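Domevia Compact Washer
Set-up and Use Guide

Section 4: Washing small and delicate items

Read Section 3 (Leveling and first rinse) before you start. The washer must have completed one empty cycle before any fabric goes in.

The Delicates program uses a low drum speed and a short final spin. It is meant for lace, thin knits, hair accessories, baby socks, tights and anything marked "gentle" on its care label. Do not use it for towels or bedding. They hold too much water for the short spin and will come out dripping.

4.1 Before you load

1. Check the care label on each item. If the label says hand wash only, use the Hand Wash program described in 4.4.
2. Close all hooks, zippers and snaps.
3. Turn printed items inside out.
4. Remove pins, clips and stiff inserts. Metal parts can scratch the drum and may block the pump.
5. Sort by color. Keep new dark items apart from everything else for the first few washes.

Note: Items with elastic inside, such as waistbands and hair ties, last longer if they are washed at 30 °C or below.

4.2 Using the mesh bag

One mesh bag is supplied with the washer. It is packed in the drum with the drain hose clip. Additional bags can be ordered under the name Culterby from any Domevia dealer.

1. Open the bag fully and shake it out.
2. Place small items inside. Fill the bag no more than halfway so that water can move through it.
3. Put lace-trimmed pieces in a bag of their own. Hooks and rough seams on other garments will catch the edging.

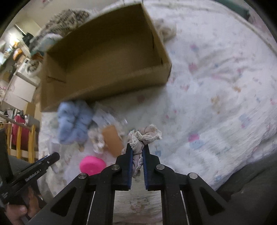
4. Close the zipper and tuck the pull under the elastic guard.
5. Place the bag in the drum with at least two other soft items. A single bag may stick to the drum wall and set off the balance alarm (code E7).

Caution: Do not wash small loose items without a bag. They can slip between the door seal and the drum and work their way into the pump. Damage caused this way is not covered by the warranty.

4.3 Running the Delicates program

1. Close the door and push until it clicks.
2. Turn the dial to Delicates. The display shows 30, the length of the program in minutes.
3. Pull out the drawer and add liquid detergent to the left compartment, up to the lower line. Do not use powder with this program. The water is too cool to dissolve it completely.
4. To change the temperature, press Temp. The choices are Cold, 20 and 30. The washer remembers your last choice.
5. To leave out the final spin, press Spin until the light goes off.
6. Press Start.

The door stays locked until the drum has stopped and the water has drained. If you need to add an item, press Pause within the first 4 minutes and wait for the lock symbol to disappear. After that the water level is too high for the door to be released.

4.4 Hand Wash program

Hand Wash rocks the drum from side to side without turning it all the way around. Use it for wool, silk and older lace. Load the drum to one quarter at most. Fabric softener can be used, but leave it out for anything with elastic.

4.5 Drying

Take the items out as soon as the program ends. Press out water with a dry towel. Do not wring. Pull ruffles and lace edges back into shape with your fingers and dry the pieces flat, away from direct sun. Hair ties and other gathered items can be hung over a thin rod, but turn them once while they dry or the folded part stays damp.

Do not put items with elastic in a tumble dryer unless the label allows it.

4.6 If something goes wrong

Code E7: The load is out of balance. Press Pause, open the door when the lock symbol goes out, spread the load and press Start.

Code E4: The pump is blocked. Drain the washer through the front flap and clean the filter as shown in Section 7.

White marks on dark fabric: Too much detergent. Run a Rinse program and use less next time.

Lint on delicate items: Clean the door seal with a damp cloth and run one empty cycle at the highest temperature.

Section 5 covers the Mixed Load and Cotton programs.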